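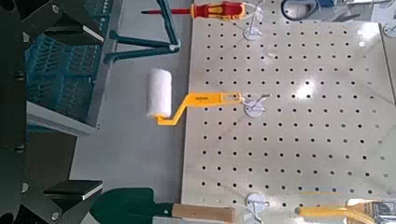 What makes a practice area for a robot arm a good one? Everything in it has a written place, and anyone who walks in can put it back there.

I wish I had known that in my first year of covering automation. The best rulebook I have read on the subject comes from Balten, a small firm in Kulldale that teaches robots to handle store goods and hand tools. It runs seven pages. Snežana Živković wrote most of it, and she can talk about peg spacing for an hour (I loved every minute).

Start with the hooks

The Balten rules give each tool one hook, and each hook one set of holes. Write the row and column down before the first run of the day. A brush that moves two holes over is a different task, and if the log doesn't say so, your results from Sunday can't be compared with anything else.

Mix your shapes, too! Živković likes long thin shafts beside fat handles, and she wants packaged goods on the board along with bare ones. A blister card swings and shines in ways a trowel doesn't.

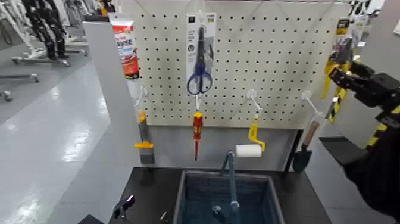 Clear the reach before you move

Rule 2 is the one visitors copy into their notebooks. Before the arm gets power, one person stands at the front of the bench and traces the whole path by hand, from the hook to the place where the tool will be set down. Bins and stands count as obstacles even when they are part of the job. So do cables.

The walk takes almost no time. Zlatko Dimitriou, who trains new operators, has them say each obstacle out loud. It feels silly for one morning and then it's a habit - I still do it in my own garage.
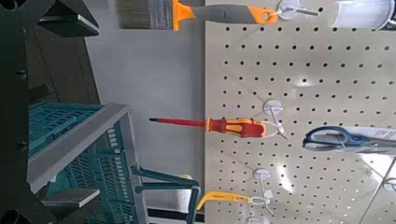
Tools on their hooks, with the basket close by.

Check the light from where the robot looks

I had never thought about this one. White board reflects overhead lamps, and a patch of glare that you barely notice while standing can wipe out a group of holes for a camera down near the tools. The rules ask for a still from every camera at the start of a session. Compare it with the last one. If the bright spots have moved, note it, and then decide whether to shift a lamp or leave it alone.

Živković prefers to leave it alone. Stores have glare, she points out, and so do sheds.

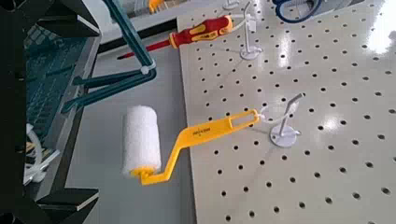

Log the misses

Balten has 769 runs in its current log and wants 1,000 before the rules get their next revision. Dropped tools stay in. So do the runs where an operator pressed stop too early. Dimitriou reads the misses first, with coffee, and marks the ones that trace back to a hook in the wrong hole.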